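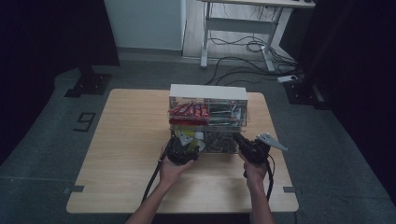 Kartini Rahman · 98 posts

Threads > Film > Casting

Search posts

Rizal Ginting has signed on for Taslow, the boat thriller Trillix Films wanted him for last year.

Wulan Harahap directs. She also wrote it. Shooting starts in June, mostly at night.

Carmela Aranda plays the harbor pilot. Her part was small until the second draft.

No songs, I'm told. One score cue over the credits.

Comments
Gilang S.: Is this the old Clollon script?
Kartini Rahman: No, different story.
dockside13: Hope they keep it short.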